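Purple cable keeps snagging on right arm?

Two-arm cell, dish rack and mugs. The cable on my right arm drags over the table and catches on stuff every 50 cycles or so. Do I need a shorter one?

Answer 1
I'd just buy a new cable, Sollero has them.

Answer 2
Nope, keep it! Zip tie it along the forearm link (leave slack at the elbow) and recheck after 200 cycles. I did my left arm first and love it, right one is next!

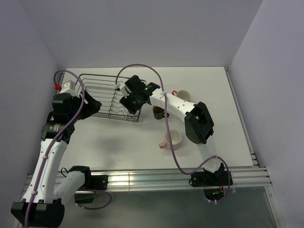

Left arm tied, right arm still loose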